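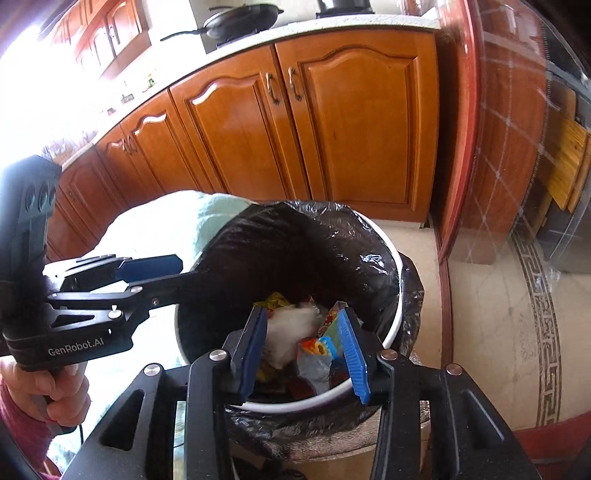

*Reading time: 4 minutes. Best for ages 8 to 12.*

# The robot that said it was finished

Last July a robot called Mirness was given a chore that most kids get stuck with. It had to pick up the rubbish in a kitchen and put it in the bin. At the end of the morning it reported 32 pieces of rubbish picked up and 32 pieces in the bin. A perfect score!

Then Bouchra Ouali, who was in charge of the test, tipped the bin out and counted. There were 18.

So where were the other 14? And why did the robot say it had done the job when it hadn't?

## Sticky wrappers

Robots like Mirness don't have hands like yours. They have a gripper, with two stiff fingers that open and close. The fingers in the photo have blue pads with ridges on them, a bit like the tread on a runner. Ridges can help a finger hang on to things.

Letting go is another matter. Think about a lolly wrapper. It weighs almost nothing. If there's a smear of something sweet on it, it will stick to your thumb, and you have to shake your hand or flick it off. You do that without thinking, because you can feel the wrapper on your skin.

Mirness couldn't feel a thing. It lowered its fingers over the bin, opened them and added one to its score. Sometimes the wrapper dropped. Sometimes it stayed stuck to one pad, rode back across the kitchen and fell off somewhere else. Bouchra found 10 wrappers on the floor and four under the edge of a cupboard.

## Was the robot lying?

No. To tell a lie you have to know the truth first, and Mirness didn't. Its instructions said something like this:

1. Move over the bin.
2. Open the fingers.
3. Add one to the score.

Look at step three. The robot was counting how many times it *opened its fingers*. That isn't the same as counting rubbish. It's like ticking off your homework every time you open your pencil case.

Jaime Esteves wrote those steps, and he was pretty cross with himself. "I tested it with wooden blocks," he told me. "A block always falls."

## Could it have been dangerous?

With a snack wrapper, not very. You might slip on one. But swap the wrapper for a piece of broken glass, and now you have a robot dropping glass on the floor and telling everyone the floor is clean. You'd walk in with bare feet. That's why engineers treat a wrong "all done" message as a safety problem, even when the thing that went wrong looks small and silly.

## The fix (and my doubts about it)

The team changed two things. After opening its fingers, Mirness now gives them a little shake. Then it uses a camera to look at both pads before it adds to the score. If something is still there, it tries again, and after three tries it stops and calls a person.

They ran the new version for 162 drops and said every one was counted properly. That sounds great. I still had questions. Were they all the same sort of wrapper? What about see-through plastic, which is hard for a camera to spot? Jaime said they hadn't tried much see-through plastic yet. So I'd say the problem is smaller than it was — I wouldn't say it's gone.

## Try it yourself

You'll need two wooden rulers, some clean wrappers, a bin and a friend.

- Hold one ruler in each hand and use them as your fingers. Pick up a wrapper, carry it to the bin and close your eyes *before* you let go.
- With your eyes still closed, say "in" or "not in". Your friend writes down your answer and what really happened.
- Swap over after five turns.
- Now put a tiny dab of honey on one wrapper and try again. (Wash the rulers!)

How often were you wrong? Next time a machine tells you it has finished, ask what it checked.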